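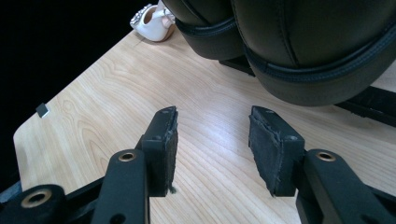 Rinddale's hill fort is older than we thought

I've been walking the dog over the earthworks at Rinddale for years, and I'd always been told they were medieval sheep pens. Well, they aren't! The dig team from Marbridge now say the outer bank went up in the Iron Age, with a gateway on the north side and a paved track running down to the river.

I popped up in July to have a nosey and got chatting to Irfan Raju, who's leading the work. He was up to his knees in mud and very cheerful about it. They've opened 9 trenches so far and pulled out more than 300 bits of pottery – mostly cooking pots, he reckons, plus a lovely little bronze pin that I wasn't allowed to hold (fair enough).
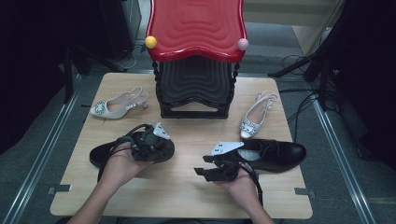 Silver slingbacks and black dress shoes on the table, with the stools behind.

The big question is who lived there. Irfan thinks it was home to 200 people at its busiest, though a second team under Hauksdóttir reckons it was only used for summer gatherings. They'll be back next year to look at the gateway properly. Until then the footpath stays open, but please keep dogs on a lead near the trenches – mine included.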